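The kitchen that has to be read twice

Most of the trouble with a robot in a kitchen starts before the arm moves. It starts with a list. The planning software made by Serora, a small firm in Woncombe, keeps a running record of every object it believes is on the worktop, where each one is and what it may be resting on. If the record is wrong, the plan built on it will be wrong as well.

The firm's test kitchen has a marble worktop and a tiled wall behind it, and the things left out on it are the kind that make a record go wrong. Toy food overlaps on a plate. Containers stand in front of one another. 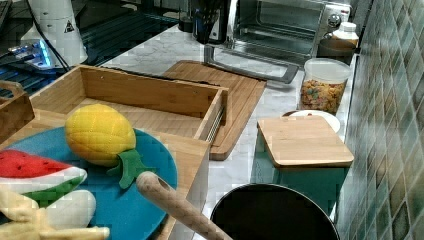
Earlier versions of the planner looked once, wrote the list and worked through it to the end. That was quick, but an object hidden at the start stayed hidden for the whole job. The present version, called Conneely, looks again after each step and compares the new list with the old one. Anything that does not match is marked as doubtful, and the planner will not reach for a doubtful object until it has a second view.

The cost is time. A tidying job of 11 steps used to be planned in one go. Now the list is rebuilt at each step, and the arm stands still while that happens. In May the team ran the same job 30 times with the new planner and it finished 29 of them. The one failure came from a glass door, which the software took for open space.

Glass and polished steel remain the hardest things to deal with. Depth readings come back with holes in them, and the planner has to decide whether a hole is a gap or a surface. For now it treats every hole as solid - a cautious rule that makes for some long detours.

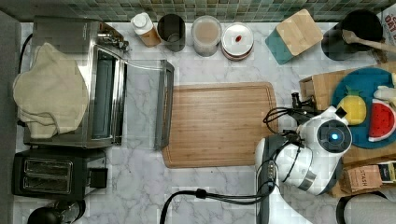
The robot arm at the worktop in Woncombe, beside the cutting board and a tray of toy food.

The next trial will be in Ilport, in a second kitchen with a different layout. The software will be given no map of it beforehand. The team has a log of 863 marked errors from the Woncombe kitchen, and each one will be checked against the new room.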